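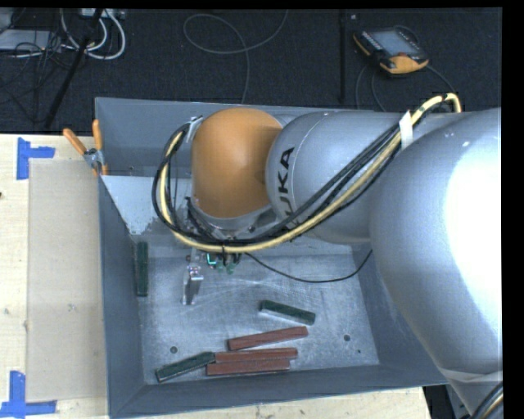
Yolanda Mercado swears that a metal bin only earns its place on the worktop once you stop being precious about the scratches, and we agree wholeheartedly!

Setting up your sorting bin

1. Wipe the tabletop and let it dry. Grit under a metal base will mark a wooden top in no time.

2. Lift the bin into place with a second person. Leave 30 cm clear on the side you work from (you'll be glad of the elbow room).

3. Wipe the floor and all four walls with a soft cloth, working down the slopes and into the corners, where dust loves to settle.

4. Put in your first parts, up to 6 kg to begin with. Small pieces slide down the sloping sides towards the middle, so it's lovely and easy to reach them!

Note: fine scratches on the floor of the bin are normal and don't affect its use. Painted walls can be touched up with the Grollier pot, which needs some 40 minutes between coats.

Caution: never drag a loaded bin across the table. Empty it first, then lift.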